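4. What the toaster taught us

4.1 Why such a small job

I should say at the start of this section that I didn't want to do toast. When we were drawing up the list of chores for the Rikitz trials I argued for folding towels, partly because everybody else folds towels and I wanted numbers we could put next to theirs. Toast looked like a joke task. You put the bread in, you push the lever, you wait, you take the bread out. My co-workers talked me round, and by the end of January it was the only chore on the list I wanted to talk about (ask anyone who had to share a kettle with me).

What makes it worth a section of its own is that it packs a pick, a careful placement, a firm push and a second pick into less than a minute of human work, and each of those asks for something different from the hand. Bread is soft and comes apart if you squeeze it. The slot is narrow and forgives very little. The lever wants a proper shove, straight down, and if you shove off to one side the whole toaster tips or skates along the table. A person braces it without thinking. Our controller, which we call Tundivgate in the rest of the paper, had to be shown that bracing was a thing at all.

4.2 How we ran it

We split the chore into stages and scored each stage by itself, as we did for the dishes in Section 3. The stages were: lift a slice from the tray, get it into a slot, push the lever until it latches, and take the toast out and put it back on the tray. A trial stopped at the first failed stage, apart from the lever stage, which we also ran separately with the slots empty, so that bread trouble wouldn't hide lever trouble. We ran 16 full trials and a further 16 lever-only trials, with the toaster put down afresh by hand before each one. I was quite strict about that. It's very easy to start putting the thing back in exactly the place where it worked last time, and then you've measured your own tidiness.

The policy was trained on 800 demonstrations gathered by teleoperation, with the same two arms and hands used in the trials. I did a fair few of those myself and I was rubbish at it for the first couple of days. My early pushes are all in the training set, wobbles included. We talked about throwing them out and decided to leave them in, on the grounds that a policy which has only ever seen tidy pushes has no idea what to do once a push starts going wrong. I still think that was right, though I can't prove it from what we've got here, and the one comparison we tried (the Chaturvedi split, described in the appendix) was too small to settle anything.

4.3 What happened

The lever went better than I'd feared. Of the 16 lever-only trials, 14 ended with the lever latched. In both failures the fingers met the lever too far along and slid off, and the hand then carried on downwards quite happily as if it had done the job. That second part bothers me more than the first. There's no touch sensing in the fingers as we ran them, so the only clue that the lever hasn't gone down is in the camera view, and from above the hand covers most of what you'd need to look at.

Picking up the bread was fine in 13 of the full trials. Getting it into the slot was where things went downhill, and I'll be blunt, it was painful to watch. The slice would arrive a little bit turned, catch a corner on the metal and bend. Sometimes the policy backed off and had another go, which was lovely to see, and sometimes it simply pressed harder. We use fresh bread in one batch and day-old in another, and the day-old did better because it holds its shape. I don't think a kitchen robot should get to choose stale bread, so we report the two batches together.

Figure 4 shows the lever stage, with the left hand at the lever and the right hand held up in front of the tray.
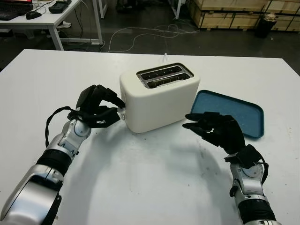

Can a robot make toast in an ordinary kitchen yet? Parts of it, with somebody nearby, on a toaster it has practised with; the whole chore, start to finish and left alone, is still out of reach for ours.

4.4 Odds and ends

A few things didn't fit anywhere else. We tried a second toaster, with a stiffer lever, for one afternoon. The policy found the lever most of the time but didn't push hard enough, and we stopped before anything got broken. I wouldn't read much into it beyond the obvious point that one toaster isn't all toasters.

Speed is the other thing visitors always ask about. Our policy is slow, a good deal slower than a person with their eyes half shut, and most of that is hovering. It waits in front of the tray before a pick and it waits again above the slot, and cutting the waits down made the placements worse - we tried it twice. The Ritness planner, which we used as a baseline, is quicker over the same distances but it never once recovered from a bent slice, so I'd take the slow one.

Heat we've left alone entirely. All trials were run with the toaster unplugged, and the "toast" taken out at the end was plain bread. Hot metal and crumbs will need their own study, and gloves.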